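Gripper comparison, working group meeting
Minutes, December

Present: S. Pelupessy (chair), test engineering, controls, procurement
Apologies: safety
Start 9:40, end 11:05

1. Minutes of the previous meeting

Accepted with one correction. Under item 4 the controller for the Codthorpe bench was given as the older unit. It is the Mandagi unit and has been since the bench was rewired.

2. Status of the comparison

Pelupessy reported 3534 logged attempts across both candidates, the Danora parallel gripper and the Skalta gripper. Of these, 1228 are drawer attempts with fabric. The rest are rigid objects on a flat surface and are not in dispute. Rigid-object results were circulated before the meeting and were taken as read.

Controls asked whether attempts stopped by the operator are included in the total. They are. They carry their own code in the log and can be filtered out. Test engineering will state in the report which total is used in each table.

3. Soft items in drawers

Most of the discussion concerned this item. Both candidates can hold cloth once they have it. The differences are in the approach: how far the housing can go down before it meets the drawer front, and how much of the cloth is between the fingers when they close.

Test engineering wants the approach split into two phases in the log, hover and contact. At present there is a single timestamp for the whole descent, so a slow descent and a long pause above the item look the same.
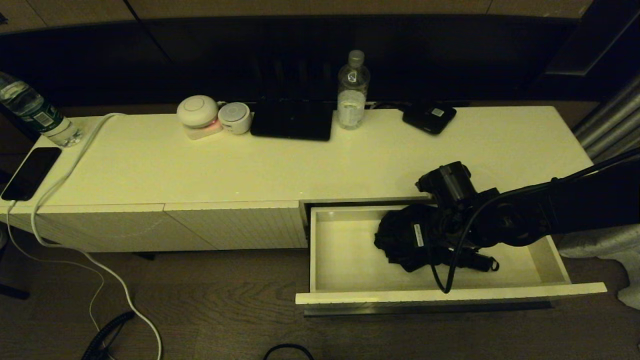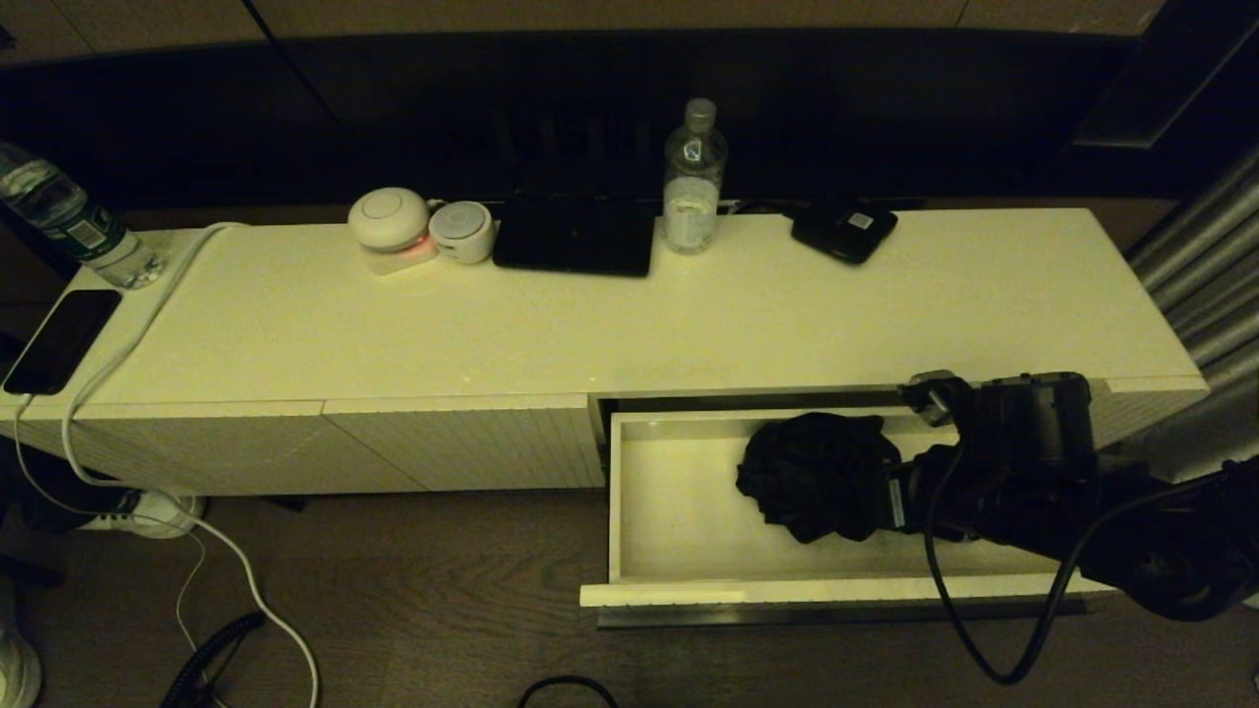

Open drawer, black fabric item, arm entering from the right.

Controls noted that the finger force limit was set for rigid objects and never revised. With cloth, the force reading rises late and the controller reports a closed grip when the fingers have met each other through one layer. Proposed: use finger position together with force, and treat a reading below the minimum gap as a miss. Agreed for both candidates, so that the results stay comparable.

Procurement asked if the smaller finger set for the Skalta would change the outcome. Test engineering has not run it. The set is on hand but the mounting plate is not.

4. Cable routing

The external cable needs slack for wrist rotation, and the slack can catch on a drawer front during withdrawal. Test engineering logged 2 stops with this cause. Both were at low speed and neither damaged the connector. Options considered were a shorter cable with a strain relief at the wrist, or a clip on the forearm. The clip will be tried first. It can be removed between runs and does not affect the calibration.

5. Head camera

Exposure is set to automatic and the color balance drifts between runs. Annotators can work with it, but the cloth segmentation was tuned on one setting and performs worse on the other. Controls will fix exposure and white balance at the start of each run and write both values to the run header. Dark cloth in a white drawer remains the reference case. A light cloth is to be added, as contrast is probably helping the current numbers.

The wrist camera was raised and deferred. It is of limited use in the last part of the descent, when the item fills the view.

6. Controller latency

The Mandagi controller holds its cycle time with the arm alone. With the camera stream on the same network segment there are late cycles. Moving the stream to a separate switch was agreed. Runs recorded before the change will be kept and flagged.

7. Scope of the next round

The next round is set at 2000 attempts, divided equally between the candidates, with the drawer open at the start of every attempt. Opening and closing the drawer by arm is out of scope until the grip criterion in item 3 is in use. Item placement within the drawer is to be varied according to the existing sheet.

Actions

Test engineering: split hover and contact in the log; fit and try the forearm clip; order the mounting plate through procurement.
Controls: new grip criterion; fixed camera settings; separate switch for the camera stream.
Procurement: lead time for a second Danora finger set.
Pelupessy: revised test plan, to be sent out before the next round starts.

Next meeting: January, Codthorpe bench room, 9:40.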